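Cliswood Forum > Manipulation learning > Hand-held demos: wrist view only, or wrist + head?

gondach_lab
We compare two policies for the task "put small part in the correct cell of a wooden box". Both are trained on the same 400 demonstrations with hand-held grippers. Policy A receives only the wrist view, policy B receives wrist and head view. On Tuesday we ran both. A placed in the wrong cell 11 times, B only 2 times. The wrist view first, then the head view:

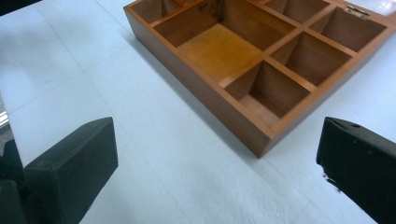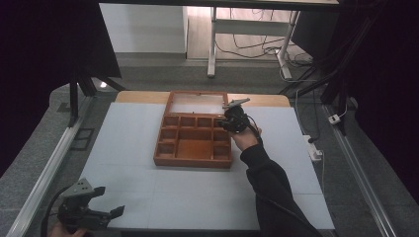 My opinion is that A loses the orientation of the box when it comes near. Does somebody have the same experience?

putdale_m
How many trials per policy? Without this number I can't say anything about 11 against 2.

gondach_lab
Sorry, I forgot it. 946 in total, divided equally.

putdale_m
Then both are good, and I don't agree with your conclusion. Maybe B is better only because it has more input. Try A with a longer history.

Stuart Ellwood
I disagree with putdale_m. We tried longer history at Okoth and it helped very little. Did you rotate the box between trials?

gondach_lab
Yes, but only by small angles. I will repeat it with bigger ones and with longer history for A, and write the numbers in this thread.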